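5. Setting the water hardness

The Claltia softener leaves the factory set to 5, the middle of its range. Ignore the sticker on the lid that says this suits most homes. It suits very few of the ones we have been called to.

Before you start you will need the test strips from the grey pouch and a clean glass. The strips are good until the date on the pouch. If that has gone by, throw them out and buy new ones.

1. Run the cold kitchen tap for a full minute.
2. Fill the glass and dip one strip for as long as the pouch tells you.
3. Shake off the drips and hold the strip against the colour chart in daylight. Under a warm bulb every strip looks harder than it is.
4. Repeat with a second strip. If the two disagree, trust neither and do a third.

Note: Your water company's website will give you a figure for your postcode. Treat it as a rough guide. Our office in Balham had one figure from the website and quite another from the tap.

5. Press and hold SET until the display flashes.
6. Use the arrows to enter your reading, then press SET once.
7. Wait for the display to stop flashing. If you walk off too early the old setting comes back, and the unit will not tell you.

CAUTION: Do not use the "Auto" setting on units sold before June. It is supposed to work out the hardness for itself. We have yet to see it do so.

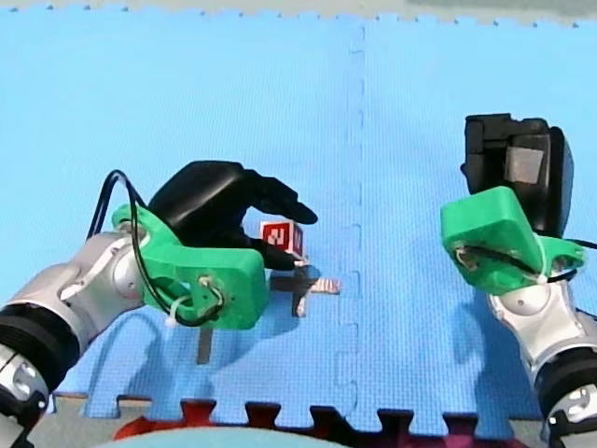 5.1 Salt

Use plain tablet salt. Plarier sells its own blocks at a higher price and says they last longer — we ran both and could not tell them apart. Blocks do stack more neatly, if that matters to you.

8. Lift the lid and fill to the line marked MAX, no higher.
9. Close the lid until it clicks.
10. Start a manual rinse by pressing RINSE twice. Expect it to be noisy.

The low-salt light is meant to come on after 3,000 litres. It counts water and has no idea how much salt is left, so look inside once a month whatever the light says.

If the display shows fault code 62, switch off at the wall, wait, and switch on again. If it shows 546, close the bypass valve and see section 9.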